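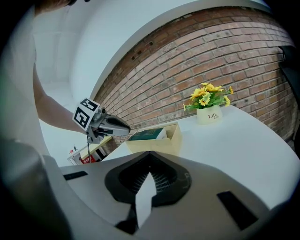 Cleaning and sealing an interior brick wall

Naledi Moodley
September 16, 2020

Bare brick indoors sheds a fine red dust, and the dust settles on whatever stands near it. The method below covers fired clay brick with sound mortar. Painted brick needs stripping first and is dealt with on a separate page.

What you need

Soft-bristled brush
Vacuum cleaner with a brush head
Two buckets and a natural sponge
Mild soap, unscented
Brillau clear masonry sealer, matt, water-based
Wide flat brush and a small one for the joints
Dust sheets and low-tack tape

Preparation

Move tables and shelving away from the wall and cover the floor. Tape over sockets with the circuit switched off at the board. Brush from the top down, working along the joints before the brick faces, then vacuum the whole surface. White powdery deposits are salts. Brush these off dry; water will carry them back into the brick.

Rake out any mortar that crumbles under a fingernail and repoint with a lime mix. Fresh pointing must cure fully before it is sealed.

Washing

Add a little soap to the first bucket and fill the second with clean water. Wring the sponge until it no longer drips. Wash a small area, rinse it, and move on. Leave the wall to dry with the windows open.

Sealing

Test the sealer low down in a corner. Check the colour once dry, as some bricks darken noticeably.

Stir the tin without shaking it. Pour 400 ml into a tray and top up as required. Cut in the joints with the small brush, then cover the faces with the wide one. Wipe away runs at once. Allow 4 hours between coats. Two coats are enough for a sitting room or workroom; behind a sink, apply a third.

Wash brushes in warm soapy water before the sealer sets.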